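Cleaning hand-held gripper demos before training (quick version) 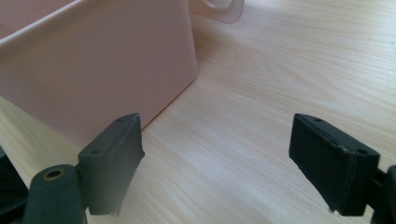

Wrist view, fingers open, pink bin on the table.

Notes from the Wuramik runs, written up fast as people keep asking. Assumes you've got the recorder going and your clips are in one folder. Ours was 300 clips for the bin task.

1. Sync first. Video and finger width drift apart on long clips. Find the first full close in both, line them up, save the offset. Don't skip this even if it looks fine.

2. Trim the ends. Picking the tool up, putting it down, all of that goes. We cut 9 frames past the last movement.

3. Check the fingers. They should sit left and right with the gap in the middle. If one has crept inwards the mount has slipped, bin the clip. Frayed pads are ok for training but write it down, grip width reads diffrent once they wear.

4. Throw out lost tracking. Pale table, plain plastic wall, not much for the tracker to hold on to. Any jump in the path = out. We kept 254.

5. Train. 3,000 steps to start, then look at the held-out clips before going longer. Chrysanthi Panagiotou has the Hostance config, ask her for it, the one in the Rathjen folder is old.

What we saw: trimmed set beat the full set on the held-out clips, same settings. Step 4 made most of the diference. Haven't tried it on the Stirkivby data yet.

Script updated 28th July, pull again if yours is older.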